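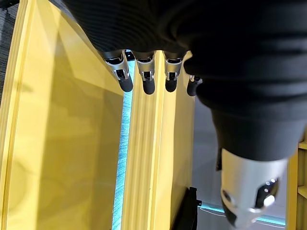 Bolow Yarn: Questions I Get a Lot

Last updated August 13, 2022

Hi! I dye yarn in my kitchen and sell it through this little website, and my inbox gets full of the same handful of questions, so I've put my answers in one place. If yours isn't on the list, the contact form goes straight to me.

When is the next shop update?

I post updates when I have enough skeins to make it worth your time, and the newsletter goes out the evening before. I know some shops do a set schedule, and I tried that for a while and ended up dyeing at midnight with a headache. The next big one will be in November, with the winter colors. Small batches pop up before then.

Which yarn base should I get for a sweater?

Depends on how warm you run! Rostano is my worsted and it's what I reach for first: round, bouncy, and forgiving if your tension wanders. Nitano is the lighter one, a fingering weight with some nylon in it, and it makes a lovely thin sweater if you have the patience (I have made exactly one and it took me all winter). If you're knitting cables, go with Rostano. They'll show up much better.

Can you dye enough for a whole project in one batch?

Yes, up to 8 skeins. That's all my biggest pot holds without the ones in the middle coming out pale. Past that I have to split the order over two pots, and I'll warn you first. Please alternate skeins every couple of rows even if they came from the same pot. Hand-dyed yarn does what it likes and you don't want a stripe across your belly.

My skein looks different from the photo on the site. What happened?

Screens, mostly. Reds and purples are the worst for this, and the color I call Wet Brick looks brown on my phone and nearly pink on my laptop. I take all the product pictures by a window on gray days and don't fiddle with them much. Try looking at the skein in daylight before you decide you hate it. If you still hate it, see the returns question.

Will the color bleed?

It might, a little, in the first wash, especially the dark blues. I rinse everything until the water runs clear, but your tap water isn't my tap water. Cool water, a splash of white vinegar, a wool wash, 20 minutes, no rubbing. If you're putting a dark color next to cream in a colorwork yoke, please, please wash a swatch first. I've had two sad emails about this and I felt awful both times.

Do you have anywhere I can see the yarn in person?

Not a shop, no. A couple of times a year I take a booth at a craft fair, and those dates go in the newsletter. 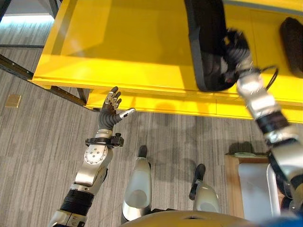 Glossy yellow up top, dark gray metal frame below.

Where does your wool come from?

The Rostano wool comes from Mykhailiuk, a small mill that spins it for me in natural white. They're slow and they're wonderful. The Nitano base I buy from a wholesaler, and I can't tell you much about the sheep, sorry! I'd like to change that one day, but the price per cone made my eyes water the last time I asked.

How do you ship, and what does it cost?

Padded mailer for one or two skeins, box for anything bigger. Shipping is worked out at checkout. I go to the post office twice a week, so if your order sits for a few days, it's in the pile by my door. I only ship inside the US right now. Customs forms and I didn't get along.

Can I return something?

Yes, within 15 days, as long as it's still in the skein and doesn't smell of smoke or perfume. Once you've wound it I can't take it back. You cover the return postage unless I sent the wrong thing, in which case I do. Mail it to P.O. Box 602, the full address is on your packing slip, and put your order number inside. I've had mystery yarn turn up with no name on it and spent a whole evening matching it to receipts.

Do you take custom orders?

Sometimes! I close the list when it gets long. Send me a picture of the color you're after (a leaf, a mug, your dog, all fine) and I'll tell you how close I think I can get. I don't copy other dyers' colors, so please don't ask me to.

Do you teach classes?

I don't right now. My kitchen seats three if one of them stands.

Do you have a cat, and will there be hair in my yarn?

Yes, and I check every skein before it goes in the bag. If one gets past me, email me and I'll apologize on her behalf.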